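Quick one tonight because the bread is in and I have until the timer goes.

So I finally sat down with the sourdough notebook. The whole thing, from when Lotte gave me the starter in a jam jar with a sock round it up to last night's loaf. Most of it is unreadable. March in particular. There's a page that only says "NO" and I have no idea what I was saying no to.

What I wanted to find out was why the loaves went flat in spring. I'd been blaming the flour. Switched from the Abugri bread flour to the Wilholm one, which costs more and comes in those paper sacks that leak all over the cupboard. First two loaves on Wilholm were great so I decided that was it, case closed, and told everyone who'd listen.

Well. Looking at the dates in the notebook (such as they are) the good loaves started the same week the heating got fixed. The kitchen had been freezing. I was leaving dough out overnight at what must have been fridge temperature and then shaping it at 6 a.m. anyway as the recipe said so. Of course it was flat. It hadn't done anything yet.

Lotte read this over the phone and said "I told you that in the first week." She did. It's in the notebook, even. Her words, underlined, page one: watch the dough and forget the clock.

What I do now, for the people who asked –

Feed the starter before bed. Mix in the morning, flour and water only, leave it while I shower and find my keys. Salt and starter go in after. Then folds whenever I walk past. I used to do them every half hour with an alarm and it made me hate the whole buisness. Now it's four folds, sometimes three, once only two and that loaf was fine.

Dough goes in the straight sided tub so I can see how far it's come up. Bit of tape on the side to mark where it started. Best thing I ever bought, that tub. Wika, from the restaurant supply place behind the station, the lid has already cracked but who cares.
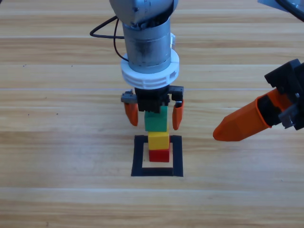
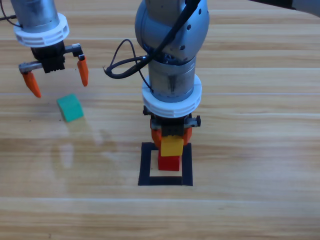 No. 197

Where was I. Shaping. I'm still bad at shaping. Wilma De Smet has a way of doing it where she drags the dough towards her with the side of her hand and it just tightens up into a ball like it wants to. I do the same thing and it sticks to the counter and then to me. Wet hands help. More flour does not help, more flour is how I got the loaf with the raw seam through the middle.

Then fridge overnight, in the basket, under a shower cap. Yes a clean one.

Baking: pot goes in cold, oven right up, and when it's properly hot the dough goes in straight from the fridge. Lid on until I can smell it, then lid off until it's darker than I'm comfortable with. I always used to pull it too early. Pale crust goes soft by lunch, every time.

Still to sort out:

- the bottom burns a little. Wilma says tray on the shelf underneath, will try it
- rye. Bought a bag of Clanotus rye ages ago, still not opened
- what to do with the discard, as we are all very tired of crackers
- new notebook, with LINES, and write the kitchen temperature down at the top of every page this time

Somebody asked in the comments if you can do this with a job and kids. I've got the job, can't speak for kids. But there's very little actual work in it, it's mostly walking past a tub. If you're out all day use less starter and cooler water, and it'll wait for you. Mostly. I came home once to dough under the lid, down the side and into the cutlery drawer.

Timer. Going to take the lid off. Will put the rye up next time if I get round to it, and if anyone has a cracker recipe that doesnt taste like cracker please send it over.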